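Build log, mostly for me
12/04/2020

Spent the evening on the sorting arm again. The plan, which looked so modest on paper in May, was that a home-built thing with two fingers would pick a bracelet out of a spread of bracelets and put it somewhere else. I can do this myself while eating toast. The arm has so far cost me most of a year and the use of my good screwdriver.

Tonight was all hand work, no arm, just the grippers held in the fist so I could feel where the closing force goes. The Orkix servos are still in their bag. The Rondar controller is on the shelf blinking error 2141, which the manual lists as "see manual." So, fingers and beads on the striped sheet, and a go at the multicolored one first, since it lies in an open arch and gives the pads something to bite.

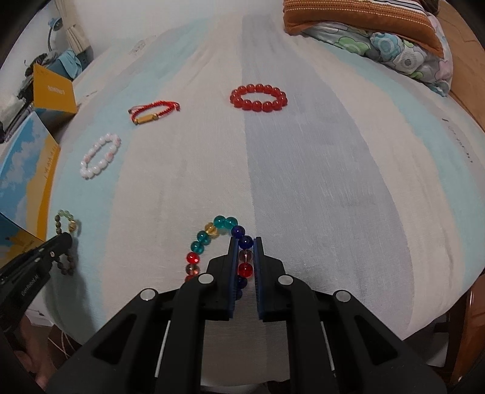

What the pads are like

The blue ridged pads are better than the bare plastic I had before. Closing on one strand is fine if I come in with the jaws pointing straight at it. Come in at a slant and I'm pushing beads, and a pushed bracelet turns like a compass needle until it's lying exactly the way I didn't want.

Round beads like to sit in the ridges. Cord doesn't care about ridges. The red braided cord with the gold bar is going to be my nemesis, I can tell, because it's thin and springy and the only part worth holding is the bar. I wrote "grip the bar??" in the notebook and underlined it twice, and that's the closest thing to engineering I did before dinner.

Also ordered 15 more Minami screws for the linkage. The last batch went under the bed in installments.

Spacing is the other half of it. With everything in a heap I'd need a brain in the arm, and I barely have one to lend. With the bracelets laid out in loose rows, with gaps, a dumb arm might manage: go to the spot, close, lift, leave. The front row is easiest to reach and I've been favoring it shamelessly. The little cluster of yellow beads off to the right of the middle row is a different problem, compact and folded on itself, so there's no ring to hook a finger through. For that one I think you just grab the lot.
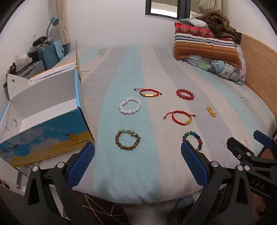
Would suction be easier than fingers for this?
Suction wants a flat, smooth face to seal on, and a string of beads is mostly gaps. A cup small enough to seal on one bead might lift a light bracelet, but it would drop it at the first wobble. Fingers are staying.

Tomorrow: print the Clirkik bracket again at 42 percent infill, this time with the holes on the correct side. Then find out what 2141 wants from me. Back hurts. Sheet needs washing.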